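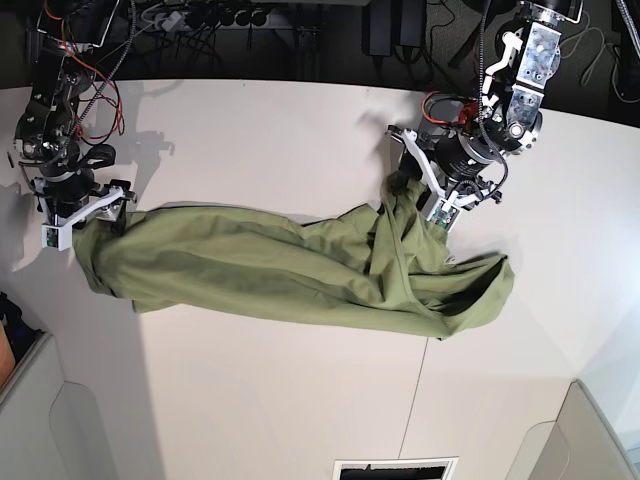 stitchwitch_77 wrote:
Sorry but I've heard "it only takes the boring part" before. Our place in Havitz said the same thing about the sorting line and by July half of second shift was "reassigned." Ask them for it in writing.

foldedcorner wrote:
Fair, I'd be suspicious too. But I've been at the Trornumthorpe laundry long enough to have two bad wrists, and garment prep is the worst job in the building. On a busy day I handle 700 pieces (work pants mostly) and if two arms want to grab those and pull them flat, they can have them! What bugs me is that now I'm supposed to babysit the thing, and my rate hasn't moved a cent.

lintbrush wrote:
how fast is it tho

foldedcorner wrote:
Slow. About 100 a shift when it's in a good mood. Solanki (the company that sold it to us) keeps saying 1000 someday. A sleeve folded back on itself still throws it off.

Zundoris wrote:
Have to disagree with stitchwitch. We got arms on our line and 3 of us moved over to running them, better hours, no lifting. I like it more. It gets lonely though, you used to talk across the table all morning.

stitchwitch_77 wrote:
3 of you out of how many?

Zundoris wrote:
ok yeah. More than 3.

foldedcorner wrote:
That's the part my supervisor changes the subject on. Asking again at the 2:00 meeting, will report back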